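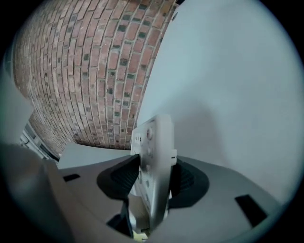
Teaching by Hand at Skallura

By Howard Whitlock
February 5, 2025

The brick wall at Skallura is older than anything else in the building, and it turns up in a lot of the company's training recordings. People carry hand-held grippers past it all day. The wide lens on the tool bends the rows of brick into arcs, and the finger pads stay in the lower part of the picture, where the software expects them.

Skallura teaches robot arms to do small household and stockroom jobs. It does this mostly by having people do the jobs first. A person picks up the gripper, squeezes it to close the fingers, and does the task the way the robot will have to do it. The camera on the tool records what the gripper would see. Later, a robot arm fitted with matching fingers and a matching camera is run by a model trained on those recordings.

The company came to this method after two years of remote control. In the old setup, an operator sat at a desk with a pair of handles and watched the arm on a screen. Remote control has one clear advantage, in that every motion recorded is a motion the arm has really made. It is also slow. An operator folding a dish towel through the handles needed 85 seconds on a good run. The same person with the hand-held gripper needed 8.

"My shoulders hurt less, too," said one of the operators, who has worked with both. "With the handles you hold your breath a lot. You're waiting for the arm to catch up."

Learning the hand-held tool takes most people a morning. The hard part is giving up the wrist. A human hand can reach behind a jar and turn it from the back, and a two-fingered gripper can't. New hires tend to start a task well, get stuck, and put out their free hand to help. Those recordings are thrown away. So are the ones where the person moves faster than the arm could follow, which the software checks once the recording is loaded.

The supervisor of the collection floor gives new people a plastic cup and a shelf and leaves them with it. They put the cup on the shelf and take it down until the motion gets boring. Then she moves the shelf.

Moving the shelf matters more than it sounds. A model that has seen a task done in one spot, under one lamp, will often fail when the lamp is changed. Skallura learned this in August, when an arm that had been sorting cutlery without trouble was taken across the hall to a room with bare white walls. It reached for the first spoon and stopped short of it, and did the same with the next. The cutlery was identical and so was the tray.

After that, the company stopped recording in a single room. Operators now take their tools to the kitchen, the stairwell, the loading area and, when the owners agree, to homes and shops nearby. The largest outing so far was to Lockwood, a hardware supplier that let the team work in its back aisles for a week. They came home with 129 usable recordings of one job, hanging packaged hinges on a peg. A good number of others had to be dropped for poor tracking. The software works out the tool's path partly from what the camera sees behind it, so a plain surface gives it little to hold on to. Brick is easy, with its edges and its odd dark pieces. Smooth painted walls are harder, and operators are told to keep something with detail in view when they work near one.

Remote control has not gone away. Skallura keeps a station, built by a small firm called Todov, for jobs where contact force matters, such as pushing a plug into a socket. The hand-held tool records position well, but it says little about how hard a person pressed. For those tasks an operator goes back to the handles and takes the time it takes.

There is also a middle way, which the team uses for corrections. The arm runs a task by itself while an operator watches. When it starts to go wrong, the operator takes over through the handles, fixes the problem and lets go. Only the fix is saved. A short set of these can help more than another long day of clean recordings, the supervisor said, though she has stopped guessing ahead of time which tasks will respond.

The first customer for all this is Emosa, which runs a laundry service and wants an arm that can lay small towels flat on a belt. The trial arm handles dry cotton well. It still has trouble with anything fringed, and the operators have asked for a fresh box of fringed towels to practice on.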